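Hand-held Gripper Recording: Questions From New Operators
Updated 1/21/18 | 2 min read | 16 shares

How should I stand before a take?
Feet still, grippers out at waist height, fingers angled toward each other with a gap between them. Hold for a count of 12, then begin.

Can I cover the markers?
No. Keep sleeves, straps and fingers off the printed squares. If a marker is scratched or peeling, stop and tell Yara Tannous.

Where does the cable go?
Down alongside your arm, with enough slack to reach forward. Check the floor for loose cable before you step.

Do I need to clear the room?
Chairs and tables can stay. Leave yourself space to turn with both arms out.

What if I drop a gripper?
End the take and mark it bad. Both units get recalibrated under Junden rule 19, even if they look fine.

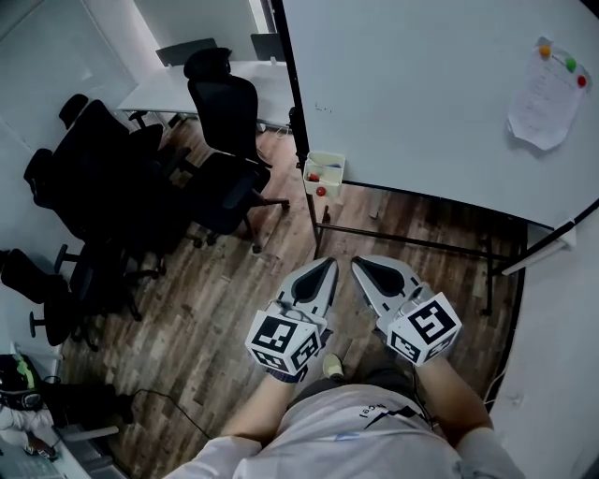

Who can change these rules?
Helge Dalen and Wing-yan Tsai review them each September. Send suggestions to either one.

3 comments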